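Budget is due end of August and I have until 4 p.m. to send Candela a number, so this is me thinking out loud again. Sorry in advance.

Where we are. Two quotes for the small arm. Statik is cheaper up front but the controller is extra and so is the mounting kit. Drutus throws in the controller, wants 14 weeks to deliver. Fourteen weeks! Parveen says they told her 10 on the phone. Get that in writing, I said. She's trying.

The bigger fight is over the board. Ghazala wants a proper fixture plate from the machine shop, I want to tape something down and see if the layout even works before we spend another 1,000 on metal. So we've been doing it all in simulation first -- costs nothing but evenings. Mostly mine.

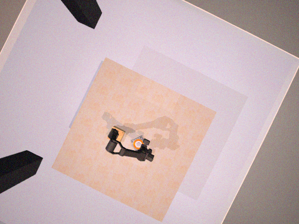
Sim view from above. Small arm on the square board, orange ring next to it.

The render is grainy, I'm not waiting on clean ones, it's good enough to argue over. What I wanted out of it was how much board we really need. My feeling now is that we've been pricing the wrong thing. The arm is small. The big panel under it is what eats the bench, and the bench is what eats the room, and guess which line in the spreadsheet says "misc furniture" with a zero next to it. Thats on me.

So, additions to the list:

Bench, heavy, no wheels. Not the folding one.
Power strip with a switch you can reach from the front.
Spare gripper fingers. Two sets. Ghazala says three.
Shipping, which I left out last year too and heard about it untill spring.

Not on the list: a second arm. I know. Sadia J. made a good case for it and I agree with most of it, but if we ask for two we'll get a meeting instead of a purchase order. One now, one in the next round, same vendor so the parts swap.

Leaning Drutus if the 10 weeks is real. If it's 14 then Statik, and we pay for the controller and grumble. Somebody also mentioned leasing through Talpur -- haven't called them, might do it after lunch if lunch happens.

Ok, Candela just pinged me. Sending the higher number.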